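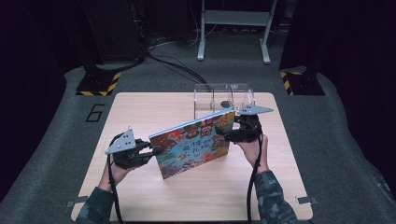 Our project set out to improve how picture books are sorted, stored and put back in the children's corner of the Drallton reading room. The collection holds 510 titles in several languages, and before the project it was shelved by height alone. Many covers are as busy as the one held up over the work table, where small cartoon figures in red, orange, blue and green fill the space and the title is printed in East Asian characters. Covers of this kind give a reader plenty to look at but are hard to file for anyone who does not read the language.

Method

The work was carried out by Pushpa Rana and Normunds Mägi during the spring term. Each book was brought to the table, checked for loose pages and torn corners, and entered in a shared list under its original title and a short English working title. Where neither of us could read the title, we copied the characters by hand and asked a speaker of the language to confirm them. A colored label was then placed on the back cover, low enough to leave the artwork clear.

We compared 2 storage arrangements. In the first, books stood spine outward on the existing Skandska shelves. In the second, they were placed face outward in low Grondness bins. Each arrangement was kept for 3 weeks, and at closing time every Monday we recorded the books that had been returned to the wrong section.

Results

With spines outward, 102 books were found out of place over the period. The face-outward bins produced fewer errors, though they hold less and filled up quickly after the Monday story hour. Younger readers tended to choose by cover — several asked for a book by its colors — and the bins suited them better. Thin paperbacks slid down behind larger volumes in both arrangements, and we did not find a satisfactory remedy.

Recommendations

We recommend bins for books in frequent use and shelves for the remainder. The working titles should be reviewed by Ms. Eglītis before the list is printed and posted beside the shelves.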